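Tanner opens rental of its hand-held gripper kit to small teams

Tanner, the small company from Dundby that makes tools for robot training, started in September to rent out its hand-held gripper kit. Until now the kit was only for sale, and the price kept many smaller groups away. A pair of grippers with the case, the charger and the software can now be taken for a period of 50 days, and the renter can extend it one time.

The kit is called Sanach. A person holds one gripper in each hand and does ordinary work with them: picks up a cup, turns it, puts it in another place. The software follows the position of both grippers and saves the movement together with the opening of the jaws. Later the recordings are used to train a robot arm which carries the same type of fingers. No robot is needed during the recording, and for most customers this is the main attraction, as an arm is expensive and needs a fixed place and a trained operator.

Tracking is done with printed markers. Every gripper has a cube on it with black-and-white patterns, and a camera worn on the head reads them while the person works. Other kits on the market use cameras inside the gripper or base stations on the wall. Tanner says that its way is cheaper to repair. If a cube gets scratched, the user prints a new set of patterns on sticker paper and puts them on, and the calibration after that takes 90 seconds.

"We did not want to make something that must travel back to us for every small damage," said Cristóbal Gaete, who leads the product side at Tanner. "People drop these things. They drop them every week. The body is plastic, the pads come off with two screws, and we put extra pads in the case."

One of the first renters is a group in Jombridge that works on household tasks. Its coordinator, Stefaniia Shevchuk, had the kit for the full period and agreed to share her experience, both the good part and the less good part.

Her team recorded 1266 short episodes at normal tables in their own office, mainly with kitchen objects. Of the people who tried the grippers, most could lift a mug without trouble after a few minutes. Two hands together took longer to learn. "The first day everybody moves like they have big winter gloves," Shevchuk said. "You want to use your own finger to help, and you cannot. On the second day the hands become calm." She recommends to throw away the first day of recordings for every new person and not to argue about it.

The weight was a smaller problem than she expected. A session in her group lasted 81 minutes with one pause in the middle, and the complaints were more about the neck than about the wrists, because of the head camera. After the first week they changed to shorter sessions for those who asked.

The markers gave more work. When a person turns the wrist far to the inside, the cube can hide behind the forearm, and the software then loses the gripper for a moment. It shows a yellow bar on the screen when this happens, but the person who records does not look at the screen. The Jombridge group solved it with a second person who watched the bar and said "again" when necessary. Tanner has since added a sound signal, and it comes with the current version of the software. Shevchuk has tried it and finds it useful but too loud in a shared room. The volume can be changed only in a settings file.

Light is the other point. Strong reflections from a shiny table did not disturb the tracking in her recordings, but a lamp that shines directly on the cube did, because the black squares became almost gray for the camera. The manual speaks about this only in one sentence. Gaete said that the chapter on room setup is being written again, with drawings, and that renters will receive it by mail without asking.

There are also limits in what the grippers can hold. The jaws close with a trigger, and the force depends on the user. A mug, a sponge, a closed box or a spoon with a thick handle is fine. Flat objects such as a bank card or a sheet of paper are difficult to get from the table, and Shevchuk's group stopped trying after one afternoon. A thinner set of fingertips exists but is not part of the rental. It can be ordered separately and stays with the customer.

The recordings are saved in an open format and stay on the computer of the customer. Tanner does not ask for a copy. The software runs on Linux, and a version for Windows is in testing — Gaete did not want to promise a month for it. For the rental period, support is given by e-mail and by one video call at the beginning, in which a technician goes through the calibration together with the customer. Shevchuk called this the most useful hour of the whole rental and would like to have a second one near the end, when the questions are better.

For teams which want to buy after the rental, half of the rental fee is taken off the price. Used kits are cleaned, get new pads and new marker stickers, and go to the next renter. The company says that a scratch on the body is not charged. A broken trigger is charged, and so is a lost head strap, which in the experience of Tanner is the part most often missing from the case when it returns.

The number of rental kits is limited at the moment, and there is a waiting list for groups outside the Dundby region. Schools and universities can ask for a shorter period. The request form is on the company's website, and it asks for a short text on the planned tasks and for the size of the table that will be used.

Shevchuk's group has given its kit back and is now deciding whether to buy one or to rent again in spring. "For us it depends on the thin fingertips," she said. "If they work with paper, we buy." 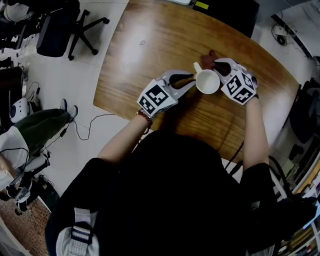
Recording with two marker-tracked grippers and a white mug.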